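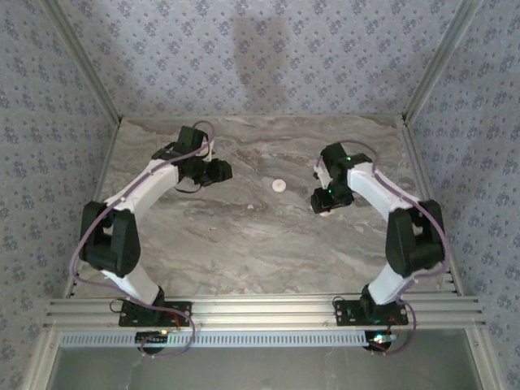 How often do the base bolts on the two-arm cell need checking?
Every second week, and again after any crash or cable swap.

Home | Notebook | Cells | Parts | Search

2026-05-03 - Hokine cell, both arms

Quiet day so I finally got to the mounting plates. Left one took a good quarter turn on two screws (I'd skipped it since February, my bad!), right one was fine. Rail clamps fine too.

Then the purple cables. I like a nice fat loop at the elbow - if it's pulled short the connector at the wrist works its way out and you lose the gripper servo halfway through a run. Gave the left one more slack and left the right alone. Board lights came up on both sides.

Re-homed everything, then ran the Taheri handover routine at slow speed. Wrist offset on the left was 4 counts out, so I typed in the new value and saved it as profile 388. Please don't overwrite 3, that's still the Penon one! 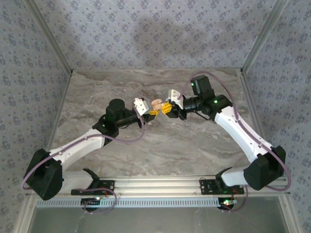

Fingertips at the middle of the table, small peach-colored piece between them.

Still to do: order spare yellow fingers from Dastico, and tidy the red wires by the right-hand board.

Contact the workshop | © Hokine notebook | Back to top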